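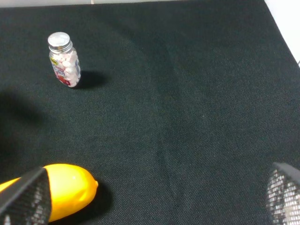
How long does a person keep a lemon she has no plans for? Until it goes hard, and then another week for the look of it.

January 21, 2022

I meant to clear off the work table today. I wrote it on the back of a Hendricks envelope, underlined it, and then spent most of the morning looking for the envelope. It was on the work table.

The trouble with that table is the cloth. I bought it in April to cut patterns on, a dark green so deep that half the people who come in call it black, and I was going to be strict about it. Fabric only. No cups, no mail, no keys. I even ironed it. It now has a crease down the middle that won't come out and another one going off at an angle that I have no explanation for, and every piece of lint in the county knows where I live. But it's a handsome thing, and anything you set on it looks as though you meant to. I think that's how I got into this. Put a lemon on a kitchen counter and you have a lemon. Put it on the green cloth and you feel you should be charging admission.

So there's a lemon on it. And there's the mint bottle, the little clear one with the silver screw cap, which has been in my coat, my car, the bathroom, and for one bad weekend the freezer. White ones and pale pink ones. I can't taste any difference between the two and I've given the question more attention than I gave my taxes. Domenica claims the pink are sweeter. Domenica also claims she can hear when milk has turned.

She called at ten, while I was supposedly clearing. I told her I was clearing. She asked what was left on the table and I said a lemon and some mints, and she said that sounded finished to her. I said it would be finished when there was nothing on it. She said then I'd just have a cloth, and did I want to be a woman with a cloth. I've been turning that over all day and I still don't know what she meant, but I left the lemon where it was.

Where would I move it, is the other thing. The fruit bowl has batteries in it. It has had batteries in it since the smoke alarm business, some of them good and some of them dead, and I keep them together on the theory that I'll borrow a tester. The refrigerator drawer is full of the celery I bought for the soup I then made without celery. I could put the lemon on the windowsill but that's where the seed packets are drying out from the leak, and I don't want anyone getting ideas about sprouting.

At eleven the Netel man came to look at the line, because the internet has been dropping out every time it gets windy. He wanted to know how many devices I had. I said 4 (I'm writing it the way he wrote it on his sheet) and he looked around as if the rest might be under the couch. Then he stood a while beside the table and I could see him deciding whether it was all right to put his clipboard down on it. He held on to the clipboard. I've had that cloth nine months and he's the first person to respect it. He said the problem was outside, that someone else would have to come, and that my reference number was 772, which seems low. I'd expected to be further along in the world's complaints.

After lunch I made a real effort. The following items left the table, and I'm putting them down so that when I can't find them in March I'll have somewhere to look.

The good scissors, to the drawer by the stove. The bad scissors, same drawer, which I already regret. The Stilari catalog, to the recycling, and then back out of the recycling to tear off the page with the lamp, and then back in. The lamp page is on the refrigerator. The lamp costs more than the table. Two spools of gray thread, in the sewing tin. The sewing tin, in the closet, top shelf, behind the Trivodine. (The Trivodine is floor polish and I bought it for a floor I don't live on anymore. It's almost full. I'm told it keeps.) The tape measure, in my cardigan pocket, where I found it again at supper and felt briefly professional.

The button jar got as far as the hallway. I sat down with it on the bottom stair, just to see if the coat button was in there, and the coat button wasn't, but the button from Mother's blue dress was, the one with the anchor on it, and there went half an hour. I don't believe she was ever on a boat. She got seasick on the porch glider. I suppose somebody at the dress factory had an anchor to get rid of and she was the right size. I put it back in the jar, and then took it out and put it in the dish with my earrings, where it'll annoy me until summer.

By three the light had come around to the left of the room and the table did look nice, I'll say that for it. I went to shake out the cloth and got as far as lifting one corner. Then I thought about taking everything off, carrying it to the back step, shaking it, carrying it back in, ironing it, and having the same crease, and I let the corner down again and smoothed it with my hand. It's possible to do a great deal of housework with the flat of your hand if nobody's coming over.

I had a mint. Pink. Then a white one for the sake of science. Nothing.

I did think about doing something with the lemon. There's Mother's recipe for the pudding that makes its own sauce, but it calls for 6 eggs, and I have three and an opinion about one of them. Tea would use a slice, and then I'd have most of a lemon, and most of a lemon is a worse thing to own than a whole one. It goes in a saucer. Then the saucer needs a place. I've seen where that leads. I once kept half a lemon so long it outlasted the saucer.

Domenica called again at five to ask if I was done. I told her I'd moved nine or ten things and she wanted to know where to, and I read her the list from here, and she was quiet until I got to the polish. Then she said I hadn't cleared a table, I'd emptied it into the house. I said that was what clearing was. She said her sister had done it with a truck. Her sister got rid of, by her own count, 4000 things in one winter, and now she has to go next door when she wants to open a can.

Supper was eggs, the two I trusted. I ate standing up at the counter so as not to start anything on the table. Wind picked up a little after seven and the internet went, right on schedule, so I couldn't look up how long a lemon lasts at room temperature, and had to rely on experience. This one's still a good bright yellow. It has its point and its shine. I gave it a squeeze and it pushed back, so there's no hurry.

Tomorrow: ask next door about the battery tester. Celery – decide. Find out if the cloth can be steamed while it's on the table, because if it can, I may do it. Call Netel if I don't hear by noon, have the number ready. Bring the button jar in from the stairs before I go down them in the dark.

Which I should do now, seeing that I've written it down. The bottom stair, left side.

Later. Got the jar. Had no place to put it. It's on the table.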